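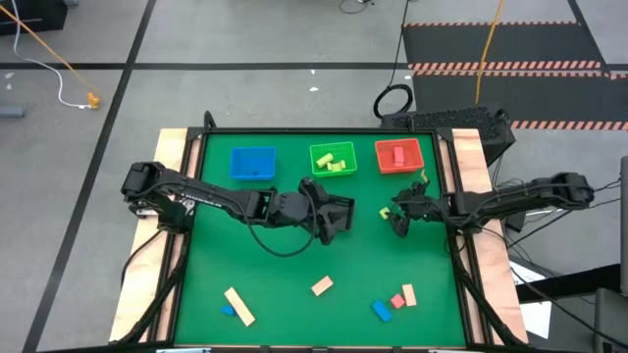 ## Unit 8: Sorting by colour

Hand sorting looks trivial on paper. It is used in this course as the smallest task that still has a layout, a rule and an error rate. Read these notes before the practical; the bench sheet assumes them.

### 8.1 Terms

- **Piece** - one block, of any shape. Cylinders, arches and rectangular blocks all count as one piece each.
- **Bin** - an open basket with a fixed place on the table.
- **Rule** - the statement that assigns a piece to a bin.
- **Residue** - pieces still on the table when the run is stopped.

### 8.2 Layout

Bins go in a row at the far edge, blue, green, red from the left. The near half of the table is kept for loose pieces. A tilted bin is still a valid bin, but a piece resting on its rim is scored as residue.

Bin colour does not have to match piece colour. Under Rule A it does: red to red. Under Rule B, yellow pieces go to the green bin, whatever their shape. State the rule in the log before starting. A bin holding two yellow pieces is correct under one rule and wrong under the other, and the marker cannot tell which was meant.

### 8.3 Scoring

Error rate = misplaced pieces / placed pieces. Residue is left out of both terms and reported separately.

Worked case, Plerkau set, June: 3,711 pieces placed, 1,193 of them under Rule B. The two rules are scored apart and never pooled.

### 8.4 Common faults

1. Shape creeping into the rule. Arches tend to be grouped together even when only colour was specified.
2. Borderline colours. Yellow-green pieces must be assigned in the log beforehand - Jilluto sets and Rukix sets differ here.
3. Pieces dropped short of the bin and then nudged in. Score as placed, with a note.

### 8.5 For the practical

Work in pairs. Bring the Eberhard tables and a completed log header. Logs are due 23 August 2024.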